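About Fisley

Fisley is a maker of neckwear and formal accessories for schools, choirs, orchestras, hotels and private customers. The company designs, cuts and sews its own goods and supplies them by direct order and through a small number of menswear shops. All cutting and sewing is carried out in one building on the edge of Indden, where the company also keeps its office, its cloth store and its pattern library.

Our History

The company began as a repair workshop. Its first customers brought in ties with worn linings, dress shirts with frayed collars and waistcoats that no longer fit. Much of that early work came from musicians, who wear formal clothes more often and under harder conditions than most people do. A player who performs three nights a week learns quickly which seams give way and which clasps slip.

Requests for new pieces followed, first from a chamber orchestra and then from two schools that wished to replace the ties in their uniforms. The repair bench remained in use throughout this period and is still in use today. Every person who joins the sewing room spends the first 6 weeks there, taking apart older work before making anything new.

In later years the company took over the cloth stock and paper patterns of Belkadi, a neighboring tie maker that was closing its doors. The Belkadi patterns are kept separately in the library and a number of them remain in regular production, among them a narrow batwing shape and a wide evening bow with rounded ends.

What We Make

The permanent range consists of 27 patterns. It covers long ties, bow ties in self-tied and ready-tied forms, cravats, pocket squares, cummerbunds and sashes. Bow ties account for the larger part of our work and are offered in solid colors, spots, checks and stripes.

Striped cloth calls for particular care in cutting. A stripe that looks even on the roll will change direction once the fabric is folded and gathered, and the cutter must decide in advance how it should run on each wing and across the knot. Our cutters work from a marked card for every striped design, so that a customer who orders a second piece several years later receives one that matches the first.

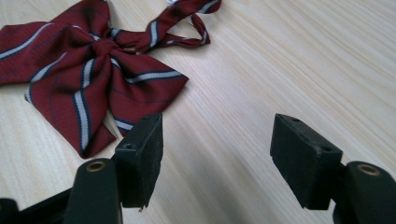

Orders for Schools and Ensembles

Institutional orders make up more than half of the company's work. Schools, colleges, choirs and bands may choose from the permanent range or ask for a design in their own colors. A new design begins with a meeting, held in person or by telephone, at which we ask how often the piece will be worn, by whom, and how it will be cleaned. Three drawings are then prepared, followed by a sewn sample.

Cloth for private designs is woven for us by Tedix in lengths agreed with the customer. Weaving takes 7 weeks from approval of the sample, and sewing begins as soon as the cloth has been checked. Customers are asked to plan for the start of the school year or concert season well ahead, and to place fall orders by the end of May.

Once a design has been approved it is entered in our register and is not sold to any other customer. Small reorders are accepted at any time – a single replacement tie is handled in the same manner as a full order.

Care and Repair

The company repairs its own goods for as long as the cloth allows. Linings, neckbands, hooks and sliders can be replaced, and a self-tied bow that has lost its shape can often be pressed and restitched. We also accept pieces by other makers after inspection. The repair bench handles 3000 items a year, most of them sent by mail.

Customers are advised to untie a bow tie after each wearing, to store it flat and away from direct sunlight, and to leave stains to a professional cleaner. Water should not be applied to silk. Printed care notes are included with every order and further copies may be requested from the office.

Training

Fisley accepts trainees in cutting and in hand finishing. Training is paid and leads to a permanent position where one is available. Applicants do not need earlier experience in the trade, although patience and steady hands are of value. Enquiries should be sent in writing to the office in Indden, marked for the attention of the workroom.

Visiting the Workroom

Groups from schools and colleges are received by appointment on weekday mornings. Visitors are shown the cloth store, the cutting tables and the repair bench, and may consult the pattern library under supervision. The sewing room has one step at the entrance – a ramp is available on request.

Page last reviewed 3/31/24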